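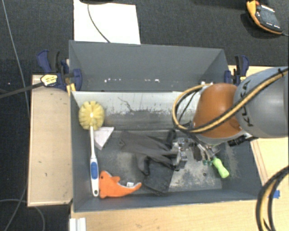 Notebook 11, p. 219

November. Swatch test, Hartley sock yarn against the Ernum. Volker Meinecke swears the Ernum doesn't pill. I have my doubts – he said that of the last one.

Cast on 2 swatches, same needles. Ernum splits at every decrease. 300 rubs each on the denim block: both fuzzy, Hartley less so. Don't trust the label on shrinkage either. Wash again before anyone orders for the Mundberg shawl.

Search notebooks Go
We use cookies. OK
© Berkmont Fiber Workshop | Contact | Back to top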